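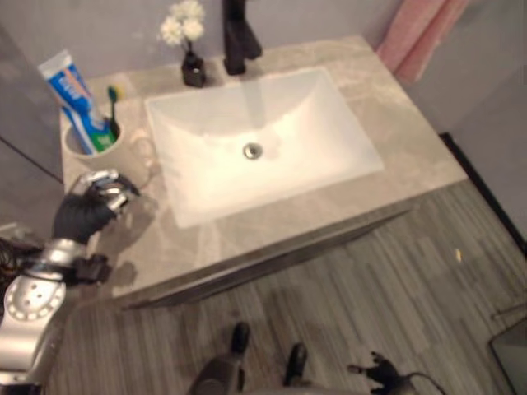

Bathroom Vanity Care: Frequently Asked Questions

Prudora Help Pages -- Countertops, Basins and Faucets
Last revised Apr 3, 2021

What should I use for daily cleaning of a marble-patterned countertop?
Warm water, a drop of dish soap and a soft cloth. Wipe the surface, rinse the cloth, wipe again and dry. Soap that is left to dry forms a film, and the film shows more on light gray than on darker finishes.

My top is real marble. Do the same rules apply?
The daily routine is the same. Vinegar, lemon and descaler must be kept off natural stone entirely, including splashes from cleaning the basin. If you do not know what your top is made of, treat it as natural stone until you have checked the order sheet.

How do I remove toothpaste from the counter?
Soften it with a damp cloth for a minute, then lift it off with a plastic scraper held flat. Do not use a metal blade. Whitening toothpaste contains a mild abrasive and should not be rubbed dry into a polished surface.

Can I keep a toothbrush cup directly on the countertop?
Yes. Place it at the back corner, clear of the splash area. Empty and rinse it once a week, including the underside. A ring under the cup is usually mineral residue, which comes off most tops with soapy water if it is caught early.

How do I care for a matte black faucet?
Use a damp microfiber cloth and dry it after use. Do not use scouring powder, chlorine bleach or metal polish. Polish leaves shiny patches on a matte coating and these cannot be repaired on site. In hard water areas, drying the base of the spout each evening prevents most of the white crust.

And the chrome drain?
Chrome tolerates more, but the same cloth and soap are sufficient. Lift the cover, if yours is removable, and clear hair from underneath. On the Bokton drain the cover turns counterclockwise; on the Shimada it pulls straight up.

The white basin has gray marks. Is it scratched?
Usually not. Rings, razors and other metal objects leave a deposit on the glaze that looks like a scratch. Try a non-scratch cream cleaner on a wet sponge. If a fingernail catches in the mark, the glaze is damaged and cleaning will not help.

Is a flower vase safe next to the faucet?
Yes, provided the base is dry and has no rough foot. Add a felt pad if it does. Pollen should be picked up with tape before the surface is wiped.

How often does the seal around the basin need attention?
Inspect it every December and replace it if it has lifted or darkened. One 70 ml tube of Ostden sealant, part 1127, covers a standard rectangular basin. Leave the new bead dry for 7 hours before running water.

Who do I contact about a damaged part?
Write to Inês Matos at the parts desk and quote form 302. Include the order number and a photo of the damage taken in daylight.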